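Lirnley Community Choir
Minutes of the September planning meeting, 7:15 p.m.

Present: Merja Jääskeläinen (chair), Esko Manninen (minutes), eleven members. Apologies from the Lavoie sisters.

1. Last minutes
Approved with one fix: the spring concert raised $1384, and we wrote 1348. Sorry, Merja!

2. Spring concert
What a night that was! Everyone agreed the Finnish lullaby was the high point (Esko is still getting emails about it), and the altos got a round of applause for learning their part in eight days. After hall rent and printing we keep $937. Members want to do the lullaby again in winter, this time with the cello.
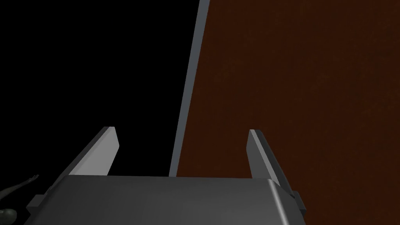
Merja also read out a lovely card from the Sidell church group, who would like to sing with us. Big yes from the whole room. Esko to write back and ask how many of them read music.

3. Winter program
Long and very happy discussion. Agreed so far: two carols with the audience joining in, the lullaby, and the river song in four parts. Still open: the gospel piece. The tenors love it, the basses say it sits too high. We will try it a step lower at the next two rehearsals and then vote.

4. Seating
Sidell hall holds roughly 70 with the aisle kept clear. Agreed to sell tickets ahead this time and hold back the front row for families. 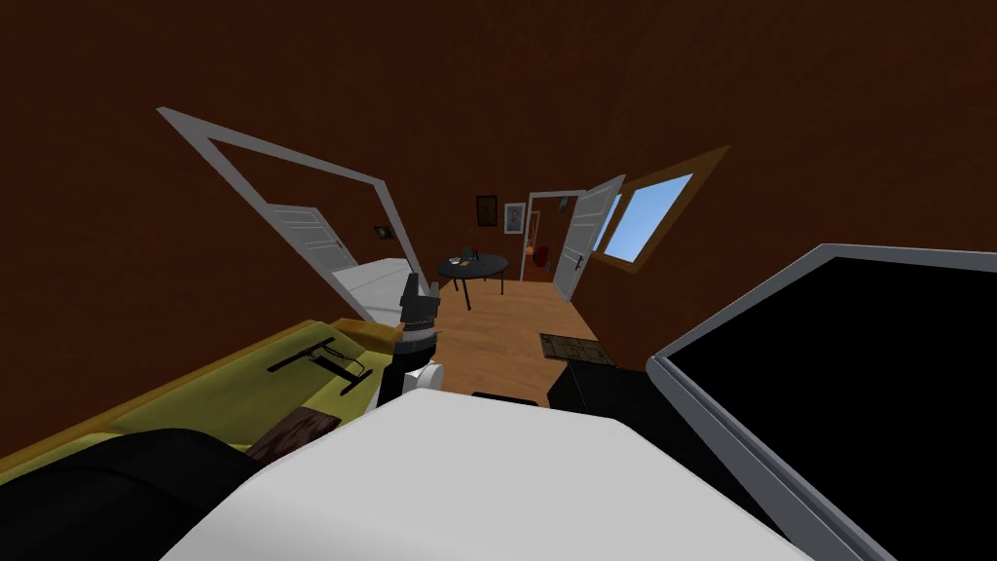 Yellow-green sofa with eyeglasses and a small wooden box on it.

5. Sheet music
Old folders are falling apart. Merja has found a good price on new ones and will order them in dark blue. Please bring back any borrowed scores, even the ones with coffee on them.

6. Any other business
Warm-ups start ten minutes earlier from now on. Cookies: sopranos next time.

Closed 8:50 p.m., followed by one run of the river song, which sounded great.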